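7 min read · 2 comments · Share

3.2 Layout of the breakfast station

The second setting considered in this study is the breakfast station, which in most of the Lustham households took up a short stretch of counter or one end of the dining table. Participants were asked to keep the station as they normally would and to make no special preparations before a visit. Of the 207 homes in the sample, the majority kept the toaster in a permanent place. In the remaining homes it was stored in a cupboard and brought out when needed, a practice more common among residents of the Brukholm apartments, where counter space is limited.

We use the term "reach set" for the items a person expects to handle between putting the bread in and sitting down to eat. The term follows Rimkutė's earlier work on tea preparation and is applied here with one change: items that stay in drawers until after the toast is served are left out. Knives, butter and spreads are therefore treated separately in Section 3.4.

The smallest reach set that participants regarded as complete had 3 items: the toaster, a plate to receive the bread, and some form of hand protection. Participants disagreed about the last of these. Many considered an oven mitt unnecessary for toast and picked up the slices with their fingers. Others kept a pair of mitts beside the appliance at all times, chiefly in homes where children made their own breakfast. Figure 2 gives a tabletop arrangement of the smallest set, with the plate placed next to the toaster and the mitts nearer the front edge of the table.
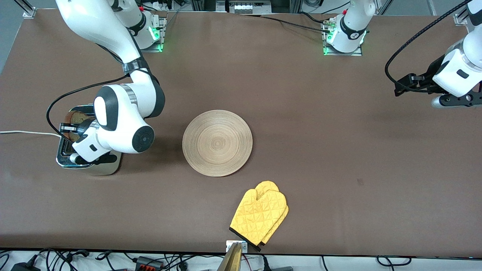
Figure 2. Minimal reach set on a paper-covered table: toaster with bread in the slot, round wooden plate, quilted oven mitts.

Two features of this arrangement deserve comment. The first is the distance between toaster and plate. When the plate stands directly beside the appliance, the slice can be moved across in one short motion, and crumbs tend to fall either on the plate or in the narrow strip between the two. Participants who kept their plates in a cupboard across the room reported more crumbs on the floor and were more likely to describe breakfast as "rushed." The interviews do not allow us to say whether the layout produced the feeling or only went along with it.

The second feature is the position of the cord. In Figure 2 the cord leads away from the toaster to the left, while the plate and mitts lie on the other side. The working area in front of the plate is thus left free. In the home visits, cords that crossed the place where the plate was set down were the most frequent source of complaint — more frequent than uneven browning or the size of the slot. Several participants had turned the toaster around to solve the problem and then found the lever awkward to reach.

The choice of plate received less attention from participants than we had expected. Wooden plates were valued for being light and for making little noise early in the morning. Ceramic plates were preferred by those who used a dishwasher. A shallow plate was generally thought sufficient for toast, although respondents in the Sakalauskas district, where toast is often served with soft cheese, favored a raised rim.

Mitts raised a different question, that of where they should rest. Hooks were present in many kitchens but were seldom used during breakfast. Mitts were more often laid flat on the table, one on top of the other, and stayed there until the meal was cleared. For the purposes of coding, a stacked pair was recorded as a single item.

The full coding sheet, including the rules for shared and borrowed items, is available from the Dramisel reading room on request.

Contact: Jaanus Rimkutė, Dramisel Institute for Household Studies · © Dramisel Institute · Back to top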